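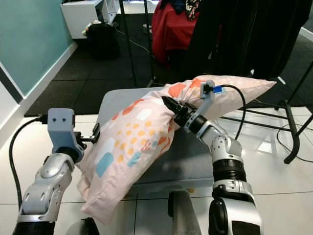
Tetsuya Sakamoto wrote under my last post that if I was going to bang on about thrifted sheets every second week, I should at least go and see how fabric gets its pattern on, and that the print works at Bradonmont opened its doors once a year and did a very decent sausage roll. So that's me told! I booked that same night (it's free but you have to book, they cap it at 70 people per session) and I've been boring everyone I know with it ever since.

Bradonmont is a fair hike if you don't have a car. I got the early train, then the bus that goes past the golf course and the tip, and then walked the last bit along the creek, which was lovely apart from the magpies. The works sits behind a row of liquidambars in a long brick building with a sawtooth roof, the kind with all the windows facing south so the light stays even through the day. From the road you'd take it for a bus depot. There's a tiny sign saying Nendia Prints and an arrow to the loading dock, and a lady with a lanyard and a clipboard gave me a sticker with my session colour on it. Mine was green. It fell off in the screen room and is probably part of a tea towel by now.

They do all sorts in there. Pillowcases and quilt covers mostly, some curtain fabric, tea towels by the mile, and a bit of dress cotton for small labels who can't meet the minimums overseas. Our guide was Alva, who has been there since she left school and started on the folding tables, and who had that marvellous way of shouting over machinery without sounding cross. She took us through in the order the cloth goes, which I really appreciated, as I get lost easily.

First up was the greige store. You say it "grey", apparently, even though the cloth is more the colour of porridge, and I embarrassed myself by asking where the beige was. It's cotton straight off the loom before anything has been done to it, and it has little flecks of seed in it and feels like a calico shopping bag. It smells nice too, sort of like a hay shed. There were rolls of it stacked up to the rafters and we were told very firmly not to lean on them, and a man behind me leaned on them.

Then it gets singed, which I had no idea about. They run the cloth past a row of gas flames, really fast, to burn off the fuzz so the print comes out crisp. Everyone went "ooooh" together like it was fireworks. After that it's washed and scoured and bleached, and that room was a sauna. I had my good cardigan on. If you go, don't wear your good cardigan. Alva said in summer they start that line at 4 in the morning and are all home by lunch, and I could see why.

The screen room was the bit I'd come for, and I could have stayed there all day. They've got two long tables, each of them the length of a cricket pitch and then some, with a padded top covered in a sort of waxy blanket. The cloth is stuck down flat along the whole table, and two people walk a screen along between them, one on each side, passing the squeegee back and forth across the middle. It's one colour per screen. So if your pattern has five colours you walk the whole table five times, and each time you have to drop the screen into exactly the right spot or you get a white gap down one side of everything (that's called being out of register, and once you know about it you'll see it on every cheap tea towel you own, sorry).

They don't print much by hand now, mostly the short runs and the samples. They had a children's bedroom design going while we were there, all rounded blocks and dots on a very pale pink, and we watched the mustard go down, and then after a bit of a wait the orange. I'd assumed you start with the dark colours. It's the other way round! You go light to dark, so any tiny overlap gets hidden by the stronger colour. The two printers hardly spoke. One of them would tip his head a little and the other would shift her corner a hair to the left, and down it went. I asked how long it took to get like that with someone and she said four years, and he said they weren't there yet.

The rotary machine next door does the long runs, and it's a completely different animal, very loud, with the screens rolled up into cylinders and the colour pumped in through the middle. It can get through 2,000 metres before morning tea if nothing goes wrong. Something had gone wrong. A join in the cloth had come through crooked and there was a good stretch of pale blue leaves all sliding downhill, and three people standing around it with their arms folded. Alva moved us along pretty briskly, but I'd quite like to have bought some of the sliding leaves. They'd have made a great apron.

My favourite person of the day was the colour mixer. The colour kitchen is up a little flight of stairs and it really is a kitchen, with scales and ladles and whisks the size of canoe paddles, and a fridge with a sign on it that says NO LUNCHES. On the back wall there's a shelf of exercise books with every recipe they've used since the place opened, written in pencil, with little painted swatches next to them. He let us flick through one. The names were terrific: Wet Slate, Nan's Lipstick, Tuesdayish. There's a blush pink called Sondia, after the woman who first mixed it, and he said they get asked to match it more than any other shade in the book and that it's a pig of a thing to get right, as it goes peachy if the paste is a bit thick and goes sort of medical if it's thin. He did us a strike-off of it, a small test print, and ironed it dry and held it up to the window. Then he held it up under the fluoro light and it looked like a different pink altogether. I've since gone round my whole house with a cushion and a torch.

Someone in our group asked about digital printing, with a bit of a tone, I thought, and he wasn't precious about it in the least. They have one digital printer for photographic stuff and for customers who only want a couple of metres. He said it's a good machine and he'd rather it did the sunsets.

After printing, the cloth goes through a steamer to fix the colour and gets washed again, and then it's stretched back to the right width, because all that washing pulls it in. The stretching machine grabs both edges with rows of tiny pins, and if you look really closely at the selvedge of any furnishing fabric you can see the pinholes. I've been sewing for thirty years and I thought those were moths!!

The sewing floor was half empty when we went through, with most people at lunch, but one of the machinists stayed back to show us how a pillowcase goes together. She did a whole one, flap and all, while I was still working out which side was up. The trick is that the flap and the side seams are done in a single pass, with the cloth folded in a sort of flattened Z. She folded it again slowly for those of us who wanted to have a go. Mine came out with the flap on the outside. She said that was a style some people liked, which was very kind of her.

A few things I scribbled down, in case they're useful to anyone else who sews:

Wash printed cotton inside out, cold, and dry it in the shade. They all said this, every single person I asked.
A new pillowcase feels stiff from the finish, and a couple of washes will sort that out. Don't use softener on it, it builds up and the colour goes dull.
Check the pattern lines up at the closed end first if you're buying seconds. The open end is where they hide the sins.
If a print has a direction to it, buy extra. I knew this one and still never do it.

Then the shop, and I lost my head a little. The seconds are out the back on trestles, and the open day price was $4 a pillowcase, with quilt covers not much more than you'd pay for lunch. There was a tub of offcuts sold by weight and there was a bit of elbow around it, I won't lie. I came away with three pillowcases that don't match, a metre and a half of something with pears on it, and a bag of scraps I absolutely don't need. The lady ahead of me had bought 100 tea towels for a wedding. I'd have loved to know the story but the line was moving.

Sausage rolls: very decent, Tetsuya, you were right. They run out by one, and the tomato relish goes before that. There's a coffee cart as well but the queue was silly, so I had a cup of tea from the urn and sat on a pallet in the sun with a couple from up the coast who come every year and plan their holidays around it. They told me the old dye house across the yard is usually open too, but it was taped off this time for roof repairs, which was a shame, as it's supposed to have the original copper vats.

Getting there: the bus stops at the corner near the hall and it's a ten-minute walk from there, flat the whole way. Parking is on the grass and I heard a few people say it was boggy. Prams can get through everywhere but the colour kitchen. It's noisy next to the rotary machine and they hand out foam earplugs, so take them. Toilets are next to the loading dock, clean, and there's only two, so go before your session starts.

They've already got a list going for the next one, which will be in July, and you put your name down with the office by phone. I've put down for two spots and my sister doesn't know yet that one of them is hers. I'll post the pear fabric once I've decided what it is. At the moment it's a very nice thing draped over the ironing board.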